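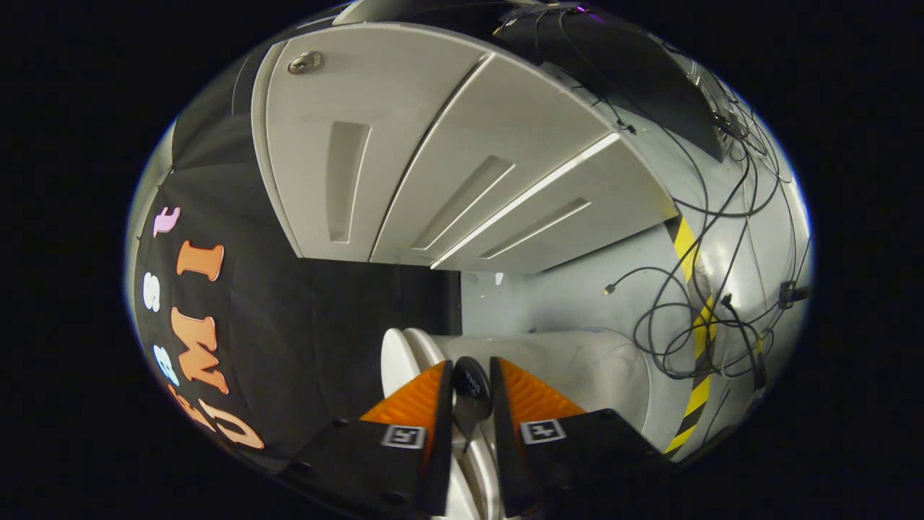

Gripper Comparison Diary: Kitchen Bench, November

Entry 6

Work resumed at the kitchen bench at 8:40 a.m. The purpose of the session was to continue the comparison of the two hand-held grippers under review, the Purka and the Drerkine, with the small black utensil as the test object. The Purka was used first, fitted with the orange ribbed pads. The Drerkine followed after the break with its standard smooth pads.

The utensil was chosen at the close of the last entry. The thin handle gives the fingers very little to hold, and the rounded head places the weight away from the tips. Both grippers had performed almost identically on cups and sponges, and those results were of no use in reaching a decision.

Purka, morning. The task was to take the utensil from beside the dishes, hold it with the head up, and return it. Of 9 attempts, 6 were accepted under the protocol. Two of the rejected attempts were slips in which the utensil turned between the pads. The remaining one was an operator error: the trigger was released early. The ridges hold well when the handle lies across them. When it lies along them, the grip is noticeably weaker, and the operator tends to squeeze harder to make up for it. This should be written into the handling notes.

The square markers at the base of the fingers were tracked without interruption in every accepted attempt. One rejected attempt shows a short loss on the right marker when the wrist was turned toward the wall. The wide lens bends the cabinet doors considerably, and the correction supplied with the Yan controller software does not yet remove this to our satisfaction. A request for a revised calibration file has been prepared.

Drerkine, afternoon. The same 9 attempts were made and 2 were accepted. The smooth pads allow the handle to roll, and the finger travel is stiff in the last part of the stroke. On the other hand, the Drerkine is lighter, and the operator reported less strain in the forearm at the end of the day. It would be unfair to judge it on this object alone, and the plates remain to be done.

Recording. Clip 803 was saved with the wrong tool label and has been corrected in the Pradutus log. The label menu still defaults to the last tool used. Until that is changed, the operator is to read the label aloud before each run.

Outstanding: clean the orange pads before the next session; check the trigger spring on the Drerkine; repeat the lengthwise grip with the Purka at a lower closing force; begin the plates.

Session closed at 4:15 p.m.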